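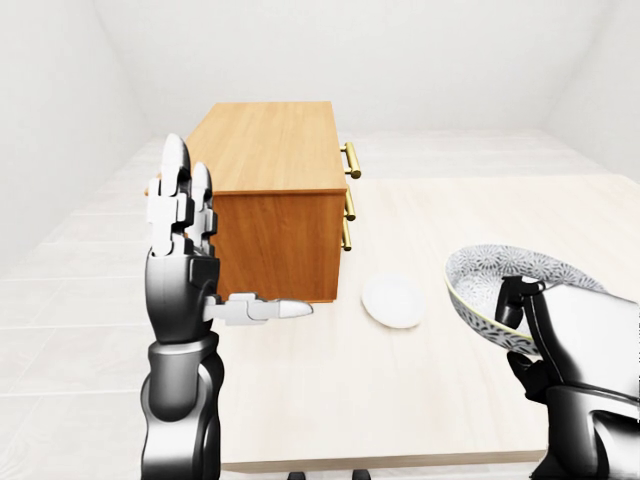

**Hodbridge Shared Workshop / Robot Arms Group / Build Log**

**Thread: two-arm sim, bowl + drawers**

**solderjoe_88** wrote:

ok so sim is up. two arms, two hands, table, chest of drawers with the three brass pulls, plate, patterned bowls. Right hand can hold a bowl by the rim now, fingers over the edge and one underneath. Took me 17 tries to get contact settings that didnt launch it at the wall.

Real hands are still in pieces on the bench at Hodbridge so this is all we get for a while. Thoughts before I port the grasp code?

**mossback** wrote:

nice. what friction on the bowl? if you cranked it to get that grip its going to slide right out on the real thing

**solderjoe_88** wrote:

yeah its high. I know. wanted a hold first, tune later

**Kettering_Lane** wrote:

Disagree with doing bowls at all. Drawer first. A bar pull is the easiest thing on that table, hook a finger behind it and drive the arm back. You don't even need the thumb. Bowls are a time sink, we lost all of October to one on the Rorano build.

**mossback** wrote:

Rorano had a 2 finger claw, not the same problem

**Kettering_Lane** wrote:

same problem, fewer fingers

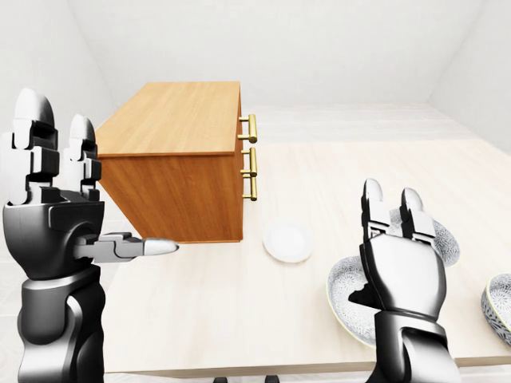

anyway my other gripe is the left hand. It parks right in front of the chest, fingers straight up, and the pulls are all on the right hand side. So either the left has to come all the way around or the right reaches across over the plate. Turn the chest 90 degrees and be done.

**solderjoe_88** wrote:

dont want to turn it. the bench in the shop has the drawers facing sideways like that and I'm not moving the bench. Right arm reaches across, thats the plan. Plate stays too, I want something to avoid

**tinsnips** wrote:

what step rate are you running? 1000 Hz is fine on my machine for one arm, goes to mush with both

**solderjoe_88** wrote:

1000 yes. both arms. slow but ok. Log is 2086 lines for one reach, mostly joint limit warnings from the wrist, need to mute those

**tinsnips** wrote:

do NOT mute those lol. thats your wrist telling you somthing

**mossback** wrote:

+1. Hanrahan branch has a limit checker, use that. Prints once per joint instead of every step

**solderjoe_88** wrote:

ok pulled Hanrahan, will try it tonight. Close view of the pulls with the right arm in there:

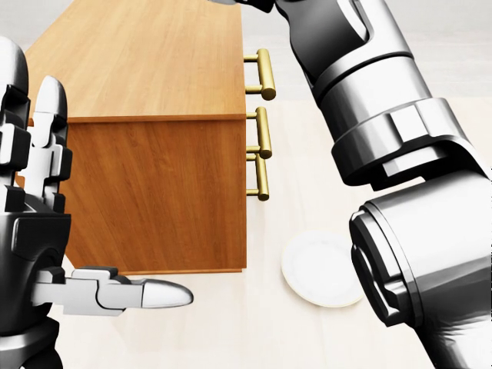 *Right arm by the drawer side, plate partly behind the forearm. Sim, June 15, 2022.*

**Kettering_Lane** wrote:

see how much room that wrist takes up. bottom pull is going to be miserable. Start with the top one

**solderjoe_88** wrote:

fine. top one first. bowl after

**tinsnips** wrote:

is the Cukedex mount still the plan for the real shoulders or did that die

**solderjoe_88** wrote:

still the plan, need longer bolts. if anyone's got M6 in the 60 range leave them in the bin by the drill press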